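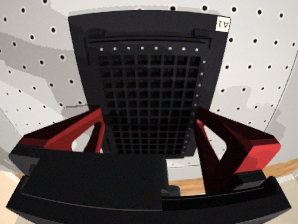

*Posted by Brisa Beltrán, 12/7/21*

**Eluvby finger kit, worth it?**

I've had the red Eluvby fingers on my sim gripper for 2 weeks, doing rack handling, and I love them! The open shape lets me see past the tip.

**skirby_fan:** $346 for fingers? Palotano's are cheaper and grip fine.

**tlapale60:** Fine on flat stuff, sure. Mine slipped on tapered racks all through March.

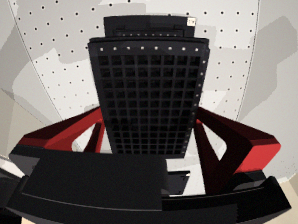 *Last edited by Brisa Beltrán, 2 hours ago*

Added my settings: grip force at 60 percent, slow close. Any higher and the rack jumps on me.

**skirby_fan:** So it's the settings. I'd still save the money.

**Brisa Beltrán:** Maybe! But I ran Palotano's at the same force

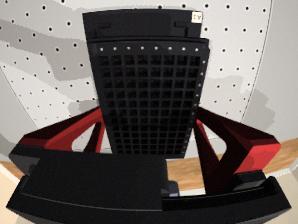 and they kept twisting the rack on the lift. I'm keeping these.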